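Week 3: getting the Denov cell to behave

So this was the week I stopped writing code and picked up a hex key. The left gripper on our two-arm cell had been closing late, and Itsuki Tsuchiya (my lab partner) was sure it was my timing loop. It wasn't! The gripper plate had worked itself loose, so I took it off, cleaned the mount and put all the screws back in a cross pattern. Then I re-zeroed both arms with the grippers open. 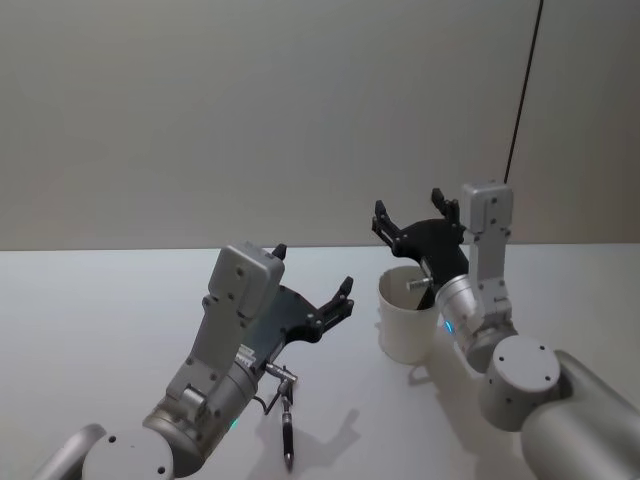

Figure 3. Both grippers open, white cup near the right one.

After that I ran 60 open-close cycles on each side and got 22 late closes on the left -- better than before, but still too many. My next suspect is the cable, and I want to swap it before I touch the Nekel settings again. Screw check goes on the weekly list too.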